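What the suturing numbers leave out

I spent most of Monday with a preprint that three separate people had sent me, all with the same message, which was more or less "so this is solved, then?" It's the Stetow one, on learned suturing with a two-armed surgical robot. You record people doing the task by remote control, train a policy to copy them from the camera feeds, and then let it loose on a pad and see if it can sew.

I used to do this for a living, or something close to it, so I read these papers the way a retired plumber looks under other people's sinks. I'm not hostile to the method. Copying people works better than it has any right to, and I've eaten my words on that twice already. What I object to is the way the results get written up, and Stetow is a tidy case because it's so much better than most and still does the thing that annoys me.

The dataset is 1786 demonstrations. That's a lot of somebody's life. The headline figure is a success rate for "suturing", and you have to get to the appendix to find out that suturing has been cut into stages and that the rate belongs to the first of them: pick up the needle, push it through, get hold of it on the other side. Pulling the thread through is scored separately. Tying the knot is scored separately again, with fewer trials, in a table with much smaller type.

Anyone who has sat at a console knows where the time goes, and it isn't the needle. A needle is a rigid curved thing. It stays the shape it was when you last looked. Thread does as it pleases, and there's always more of it than you want. 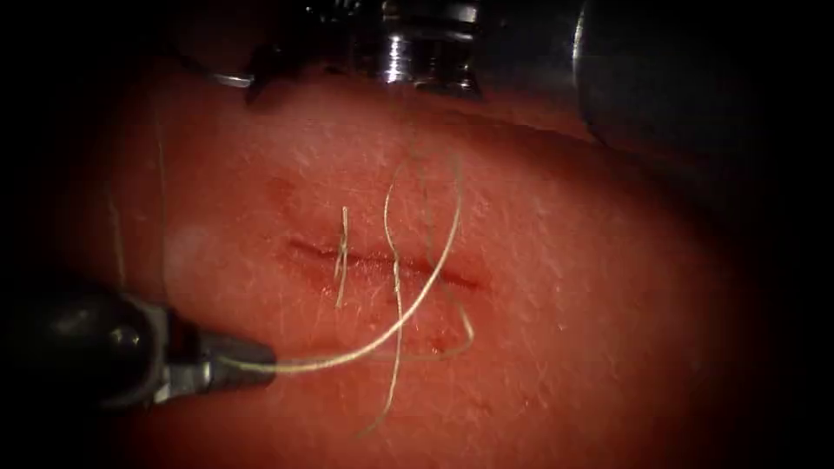
Thread across the cut, with the lower-left instrument holding one strand.

Ask yourself what the policy would need to know to carry on sensibly from a state like that one. Which strand passes under which? If you pull on the piece you've got, does the loop at the far end of the cut slide out or does it tighten? A person works this out by giving a small tug and watching what moves. They also remember what they did ten seconds ago. The Stetow policy has no memory to speak of: it gets the current camera views and the current joint positions, and it predicts the next short run of movement. If two different histories give you the same tangle, it has to treat them the same.

The authors do know this. There's a paragraph on "ambiguous thread configurations" near the end, and it's a good paragraph. But it sits under future work, when to my mind it's the result. I'd have put it on page one.

Then there are the resets. Rebecca Colombo, who I shared an office with in the Aldale days and who has forgotten more about needle driving than I'll ever learn, pointed me to one line in the methods that I had read straight past. Trials where the thread "entered an unrecoverable state" were reset and left out of the count. Unrecoverable according to whom? An operator with a decent pair of hands can recover from nearly anything, given patience and a bit of swearing. If the person running the trial gets to decide that a tangle doesn't count, then the success rate is partly measuring how generous that person was feeling in the afternoon. I don't think anyone cheated. I think it was a long week and nobody wrote down a rule.

I wrote to the authors and asked how many trials had been dropped. To their credit I got an answer the same evening. It was 7, all of them in the knot stage, and they're adding it to the next version. Seven isn't scandalous. It does move the knot result from "promising" to something I'd call "hmm", though, and I would like to have seen it without asking.

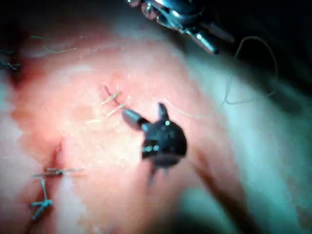
My other grumble is about how many cameras the thing gets. The headline result uses the wrist views as well as the fixed one, and when they take the wrist views away the numbers fall off a cliff. Fine, close views help, I believe it. But the paper says this shows the policy has "learned fine visual reasoning about thread". Does it? It shows that the thread is easier to see when you're nearer to it. Those are different claims and you could separate them. Crop the fixed view, sharpen it up, give the policy the same number of pixels on the thread from further back, and see how much of the gap closes. That's a week's work for a student, and I'd bet a modest lunch that a fair part of the gap closes.

There's also a comparison with 500 and 1000 demonstrations, which I was pleased to see. The needle stage barely improves between the two. The knot stage is still climbing at the full dataset, with no sign of levelling off. The authors read this as good news - more data, more knots. Maybe. The other reading is that each new demonstration fills in one more tangle out of a very large supply of tangles, and you could be collecting until you retire. The plot can't tell you which, and I'd rather they had said so.

What would change my mind? Start the robot from someone else's mess. Have one operator make a half-finished stitch, badly, and walk away, then hand it to the policy with no resets allowed and a clock running. Do the same with a second operator who wasn't in the training data. The Fashola benchmark has a version of this for cables and it was very good at deflating people, me included.

Rebecca thinks I'm being unfair and that two years ago I'd have been amazed by the needle stage alone. She's right about that, I would have been. She also says the code will be out in April, and she has access to a rig, so I've asked whether she'll run the half-finished stitch test if I write out the rules beforehand. She said yes on condition that I do the dull part, the scoring. I've started on the sheet. The first line says that a tangle counts as a fail.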